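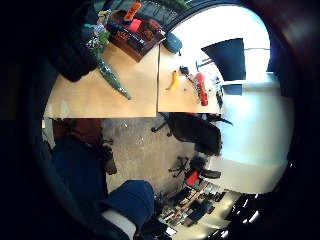
Notebook entry, 2022-08-09
Mestham building, shared work room
Entered by: Santino Ojeda

Purpose of the day: to agree a standing arrangement for the two beech-coloured tables, and to bring the contents list up to date before the Malhotra visit in November.

1. Tables

The tables are to remain pushed together, edge to edge. The earlier arrangement, with a gap between them for cables, is withdrawn. Small parts went down the gap and were difficult to find again on the speckled carpet. The right-hand table still needs its feet adjusted. Request entered with building services under number 1687.

The combined surface was measured at 220 cm along the longer side. The figure in the previous entry referred to the old position and should be struck out.

2. Left table

The plant with the pale purple and white flowers stays where it is, near the edge, beside the dark tray. Watering is on the kitchen rota. Colleagues are asked not to add to it between turns.

The tray is for small loose items only. Bottles are to stand upright on the table and are not to be laid across the tray. The long green bottle also belongs upright; it rolls when left on its side, and it should be returned to the shelf at the end of each session. Bags are to go on the hooks by the door, as agreed in the spring.

3. Right table

This remains the working side. Small tools, cables and clear plastic pieces have gathered again towards the far edge, and sorting them took most of the morning. Proposed division:

Tools - Rorkov drawer unit, top drawer.
Cables - second drawer, coiled and tied. Any without a tie to go in the box for checking.
Clear plastic pieces - to be looked through by whoever brought them in. I could not match all of them to a job and have thrown nothing away.

The red item kept among the tools has no place on the contents list. To be entered once its owner confirms what it is for.

Food: the banana should be in the kitchen. The rule on food at the tables has not changed and applies to both of them.

4. Chairs

One black and one with the red seat panel, both on wheeled bases. Both are to be pushed under the tables when not in use, so that the way to the window is clear. The red one pulls slightly to the left when moved. Castors of the same pattern are listed by Hurkine under part 655; a set of 2 would be enough for the present. Order not yet placed, pending approval of the quarter's spending.

5. Light

The window end is very bright, and labels on the right table are hard to read against it. Requested a price for a plain blind. Until it is fitted, fine work should be done from the other side, facing away from the glass.

Outstanding: feet adjustment, castors, blind, contents list for the right table. The contents list for the left table is complete apart from the tray, which I will go through with the next person on the rota.

S.O.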